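Storing and Rinsing Empty Cans and Bottles Indoors

Most complaints about kitchen recycling concern smell, fruit flies and lack of space. All three depend on how much liquid goes into the bin with the container. A drained can holds very little, but a few drops of sugared drink are enough to feed flies in warm weather, and September is usually the worst month in a ground-floor kitchen.

Draining

Turn the can upside down over the sink with the opening at the lowest point. Leave it until the dripping stops. Shaking speeds this up but throws syrup on the backsplash. Add 50 ml of cold water, swirl, and pour out. Hot water gives no better result with soft drinks. For beer, rinse twice; the residue clings to the inside of the shoulder.

Stand rinsed cans upside down on a dish rack overnight. If the rack is full, a folded towel will do, provided it is washed at 60 C with the next load.

Bottles with narrow necks drain slowly. Swirl the water before inverting the bottle so that air can enter through the middle of the stream. Put the cap back on plastic bottles only if your collection service asks for it. The rules differ even between neighboring districts, and the Gellulstead leaflet is out of date on this point.

Crushing

Do not crush cans that carry a deposit. Return machines read the code on the side, and a creased code is normally refused. Where there is no deposit, check whether the sorting plant accepts flattened cans before crushing them. Steel food cans should be left in their original shape, with the lid pushed inside and the rim pinched over it.

Choosing a bin

Paper and card bins are light and cheap, and they suit dry material. They fail at the base first. Put a sheet of waxed paper or a cut-down milk carton in the bottom and replace it when it softens. Plastic bins can be hosed out but hold odor in scratches, so avoid scouring pads. Metal bins last longest and are noisy.

Two small bins side by side work better than one large one with a divider. The divider shifts, and the lighter side gets buried. Keep the bins at the back of the counter or table, where sleeves will not catch them.

Marking positions

Bins drift when several people use them. Colored tape on the surface fixes the layout. Wipe the surface with rubbing alcohol, let it dry, and press the tape down from the middle outward. Paper-based tape should be replaced monthly; left longer, it splits on removal. Adhesive residue comes off with cooking oil, followed by dish soap.

Cleaning schedule

Rinse the bins every Sunday if they are plastic or metal. Sprinkle baking soda in the base after drying. A vinegar trap beside the bins will catch stray flies but will not fix a wet bin. 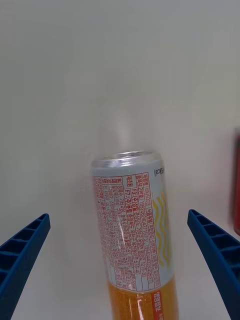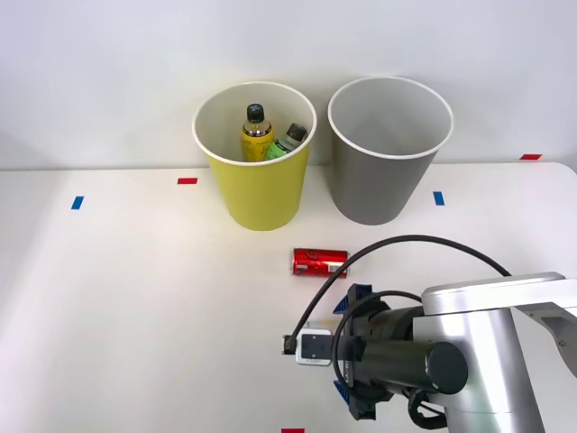 Top: drinks can with the label text in red. Bottom: two round paper bins, with red and blue tape on the tabletop.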